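Tray method for dishes when you have no sink – anyone else?

tahiri_flat
Thursday, June 7, 2018
Kitchen faucet is off till the plumber shows, so I've been washing up on the table with trays. Small one for the sponge, big one for suds and dishes. Kettle water, squirt of Stescombe soap, done. Want to know how other people set theirs up bc mine gets water everywhere. 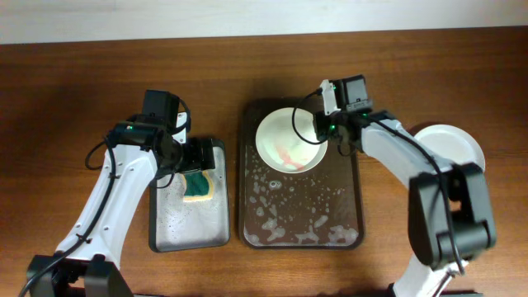 Question is mostly about order. I was always told glasses first, greasy stuff last, but w/ this little water I wonder if it even matters. The bowl with the red smears is the kind of thing I mean – does that go in the suds as is, or do you wipe it out first? I've been putting it straight in and the water goes orange by the 2nd bowl.

pans_and_lids
Wipe first. Always. Paper towel, old bread crust, whatever. Tomato in particular. You only get one tray of suds, don't waste it on sauce.

Jirnavar
disagree w/ pans. Wiping smears it around and then you've got a gross paper towel too. Soak it 10 minutes face up in warm water, rinse, THEN suds. Did this a whole winter in a rental with no hot tap and never had orange water.

pans_and_lids
Soak it in what though? OP has two trays. You need a third thing for soaking and a fourth for rinsing. At that point go use the bathtub.

tahiri_flat
bathtub is a no, trust me

ok tried more soap tonight. Probably too much. Lots of foam.

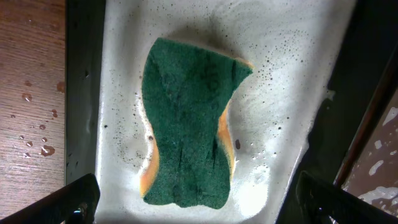
Went through the plates fast but rinsing took forever, had to boil the kettle again. Also the table. Is there a trick for the table? It's wood and I keep chasing drops with a dish towel.

moss.and.mug
Way too much soap! A teaspoon for that size tray, maybe less. Foam isn't what cleans it, the scrubbing is. And if it's a green-backed sponge go easy on anything nonstick, I wrecked a good pan in March that way. Still mad.

For the table put a bath towel under both trays, folded over. Wring it out after, hang it up. Water left on wood overnight is how you get white rings.

Jirnavar
^ towel yes. I'd say oilcloth is better, towel just holds the wet against the wood. But a towel is what people have.

moss.and.mug
Not if you pick it up after like I said

fludov99
Nobody mentioned the sponge. Don't leave it sitting in the tray between meals. It gets that smell. Squeeze it out, stand it on its edge somewhere with air. Mine lives on the windowsill. Swap it every 2 weeks, sooner if you do eggs.

tahiri_flat
oh. I have def been leaving it in the suds
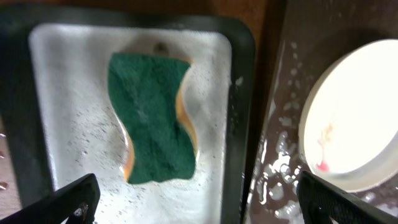
So the plan: less soap, towel under, sponge out when I'm finished. Still not sold on either side of the wipe vs soak thing. Might try a soup pot for soaking, it's just sitting on the stove anyway.

pans_and_lids
Soup pot works. Then you have to wash the soup pot.

Jirnavar
it's had soapy water in it, it's the cleanest thing in the kitchen

pans_and_lids
You said soak in warm water. No soap. So now it's a pot of tomato water.

Jirnavar
fine, a drop of soap. still beats paper towels

moss.and.mug
Use a spatula on the bowl, the rubbery kind. Scrape into the trash. No towel, no soaking. My mom did it camping. For rinsing I pour from a pitcher over the dish with a pot underneath, uses way less then dunking. You can do a whole dinner for two that way on one kettle.

tahiri_flat
spatula!! ok that one I can do. Pitcher too. Plumber says tommorow, he said that last time also. will report back on the bowls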